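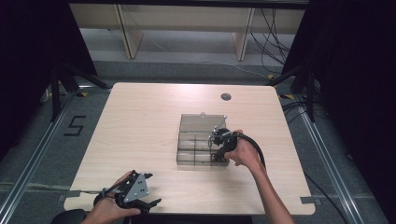 Biltach hand-held grippers, pair – 4 stars

Bought for the robotics club at Furnival, after Alfie Rowbotham tried a pair at the Brascombe open day in April and wouldn't shut up about them. £376 the pair. Not cheap for a student club. Cheaper than the Stuveck ones though, which were 766 when I looked.

Good stuff first. Comfy. Jaws open wide and close without any wobble, and you can get them right down into a small compartment, which our old ones never managed. We practise on a clear acrylic organiser box with dividers – horrible thing to work with, you can't see where one wall stops and the next starts – and even the first years got the hang of it in an afternoon.

Bad stuff. The cable. Thick, stiff, comes up over the back of your hand and pulls at your wrist when you reach. Damilola Lawal reckons you stop noticing. I haven't. Also the instructions are 2 pages and one of them is the warranty.

Left hand is harder than right, obviously, so give people time on it before you start any scoring. We did some 297 practice goes over the term and nothing has snapped or come loose. One screw needed nipping up, took a minute.

Would I buy again, yes, if the club had the money. Losing a star for the cable. Longer one and softer please Biltach.

Reviewed 2019-07-10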